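When a Robot Won't Let Go

Robots can do a lot of jobs with their hands. A robot's hand is usually called a gripper. Some grippers have five fingers like yours, but most have only two. The two fingers close to pick something up and open to put it down.

Opening sounds like the easy part. Sometimes it is the part that goes wrong.

What happened at Prikgate

Prikgate is a workshop where people teach grippers to handle laundry. One of the jobs is sorting and folding socks. The gripper they used was called Korix. It had two fingers, a small motor to move them, and a wire that carried messages to the motor.

One morning in June, Korix picked up a sock and carried it to the right spot. Then it was told to open. The fingers stayed shut. The worker told it to open again, and still the fingers stayed shut. The motor kept getting warmer. After 13 seconds the worker pushed the red stop button and the power went off.

No one was hurt. The sock had a small hole in it.

What went wrong?

The people at Prikgate took the gripper apart to find out. They found two problems.

The first problem was a thread. Socks are knitted from long loops of yarn, and a loose loop can catch on almost anything. One loop had pulled out of the sock and wrapped itself around a pivot. A pivot is a place where two parts are joined but can still turn, like your elbow or the middle of a pair of scissors. With yarn wound around it, the pivot could not turn.

The second problem was in the computer program. When the fingers did not open, the program told the motor to push harder. That works for a stiff drawer. It does not work for a knot. Pulling on a knot makes it tighter, and that is what the motor did.

Engineers call this a jam. Jams happen in printers, zippers and bicycle chains too.

Why cloth is hard for robots

A block of wood keeps its shape when you squeeze it. A sock does not. It bends, bunches up, and folds over itself, so it looks different each time it is dropped on a table. A robot may reach for the toe and get the cuff.

People handle socks partly by feel. Your skin tells you when a thread is snagged on your fingernail, and you stop pulling. Many grippers can't feel that. They only know how far their fingers have moved and how hard the motor is working.
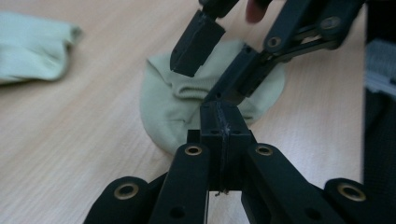 After the jam, Prikgate made some changes. The program now waits if the fingers are stuck. It tries to open 2 times, gently, and then it shuts off the motor and turns on a yellow light. A worker comes to look. The pivots are checked for yarn and fluff before the first sock of the day and again after lunch.

Staying safe near a gripper

The places where parts of a gripper come together are called pinch points. A finger can get squeezed there, even if the gripper is small and looks slow.

If you ever visit a place with robots, or build one at school, follow these rules:

Keep your fingers away from moving parts.
Tie back long hair and tuck in loose strings.
Find the stop button before you start.
If something jams, turn off the power first. Then get an adult to help clear it.

Words to know

Gripper: the part of a robot that grabs things.
Jam: when a moving part gets stuck.
Pivot: a joint that lets parts turn.
Pinch point: a place where moving parts can squeeze you.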